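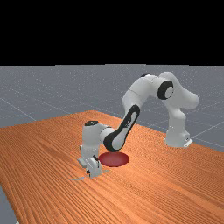 Hanna Kołodziej had the laptop open on the workbench before I'd found somewhere to put my coat. "Sorry about the mess, the real one's in bits," she said, and waved at a crate marked Drerholm (motors, mostly, and a bag of bearings she isn't speaking to).

So we started with the simulated one. She's been teaching it to get its fingers down beside a flat red disc on a table, over and over, and the night before I came she'd let it run 641 tries while she slept. I asked if that wasn't a bit like cheating. She laughed!

"In there I can crash into the table all night and it costs me nothing. Out here I crack a finger and I'm printing until breakfast."

She shares the workshop with Leokadia Urbańczyk, who builds kayaks at the other end and has strong opinions about the wood grain Hanna picked for the virtual tabletop. "Too orange," Leokadia called over. "I told her in May."

Why a disc, though? "It's just a target," Hanna said. "I wanted to know where the hand ends up before I gave it anything to grab. A cup is next, and then I'd love it to hand me screws."

The shoulder is what's holding up the real build. She's on her third bracket, and the new one was still on the printer, 41 minutes to go, when I left.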